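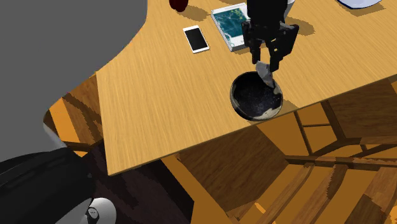 Against the Forever Table

My brother-in-law has started saying "buy once, cry once." He said it about boots, then about a frying pan, and in March he said it about a dining table that cost more than my first car. The phrase is supposed to end the conversation. You pay a painful amount now, you own the thing until you die, and everyone who bought the cheap version looks like a fool who'll be back at the store in two years.

I don't buy it. I've been hearing this advice for long enough now that I'd like to see some receipts.

Start with the arithmetic, which people who like this motto are always offering to do for you on a napkin. Divide the price by the years of use and the expensive thing comes out cheaper. It works every time, because the person holding the pen gets to pick the number of years. The good table will last 38 years, say, and the bad one will last five. Where did those come from? The first came from the salesman. The second came from a story about somebody's cousin. I have yet to see the napkin on which the cheap table also lasts 38 years, though I grew up eating at one that is well on its way. My mother bought it at a closing sale in Lekville for 200 dollars with the chairs thrown in. One leg has been glued. It's ugly and it works.

The napkin also leaves out the part where people change. They move to apartments with narrower stairs. They get divorced, or have a third kid, or get tired of looking at the thing. A table that can survive anything is only worth the extra money if you're going to be standing next to it for the whole ride, and most of us have no idea where we'll be living in ten years. I certainly didn't. I've left two couches behind in my life and neither one was worn out.

The store in our area for this kind of purchase is Schwerdtfeger, out past the Arnville exit, and I went there to give the other side a fair hearing. It's a lovely place. There's coffee. Each table has a little card telling you which finish it has and how your grandchildren will feel about it. I ran my hand over the wood like everyone else does, and I felt the pull of it, I'll admit. For a minute I was a person with a linen closet.

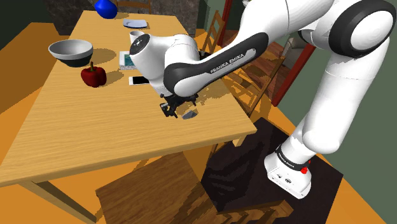
A dining table in light wood.

Then I asked about the guarantee. A table sold as a lifetime purchase turned out to be covered against defects in the joints, provided it had been oiled twice a year with the store's own oil, and provided the room was kept within a certain range of humidity. Water rings weren't covered. Scratches weren't covered. Sun fading wasn't covered. I asked what a normal customer would ever claim for, and the salesman, who was pleasant throughout, said that in his experience people didn't tend to make claims. I'm sure they don't.

That's my main complaint. "Forever" is a word that costs the seller nothing. If the table fails in year twelve, who's going to drive out past the Arnville exit to argue? The receipt is gone, the salesman has retired, and you'll tell yourself you should have oiled it more. A promise that can only be tested decades from now is a very comfortable one to make, and we've let people charge a great deal for it.

I took all this to Uwe Kleinschmidt, who repairs furniture out of a garage on Vestel Street and has no showroom to defend. I expected him to scold me. People who work with their hands are usually brought into essays like this one to speak up for quality. He shrugged. He sees expensive tables and he sees cheap ones, he told me, and what decides whether a piece comes back to life is mostly how simple it is. Screws he can reach, he likes. A clever hidden joint that someone paid a lot for can take him half a day to get open. He also mentioned that the owners of the costly pieces are the most nervous customers he has. They use coasters under their coasters.

I've eaten at those houses. You put your glass down and there's a small movement across the table, a hand that wants to come over and lift it up again. The kids do their homework on the floor. What was bought to be used hard for a lifetime gets treated like a museum loan, and the family ends up eating at the kitchen counter on weeknights so the table will stay nice for company.
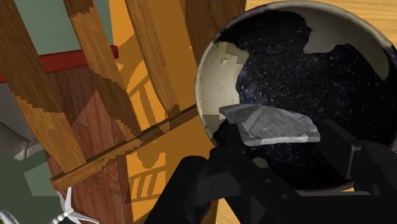
A large round bowl, seen close up.

Now, the usual reply is that the alternative is junk, and that junk ends up in a landfill. Fair enough. Some furniture is so badly made that it shouldn't be sold, and I wouldn't defend a bookcase that sags under paperbacks. But look at who's making the environmental argument and what they did with their old table. My brother-in-law's was fine. It was six years old and it went to the curb the weekend the new one arrived. I have trouble counting that as a victory over waste. The greenest table in that house was the one they already had, and there was no store anywhere with a reason to tell them so.

There's a bit of class feeling in it too, and I wish people would own up to that. "I only buy things that last" is a nice way to say "I have money" while sounding thrifty. The folks who can't put down that much at once are told they're paying more in the long run, as if it were a failure of planning. Maybe they are paying more, in some cases. Boots might be one. I'd want to see it shown, item by item, by somebody who isn't selling boots.

Secondhand, I'd say, if anyone asked me. Something plain and already scratched, with bolts underneath that you can tighten yourself. My brother-in-law didn't ask. We were over there for dinner last month and the food was very good, and there was a felt pad under the salt.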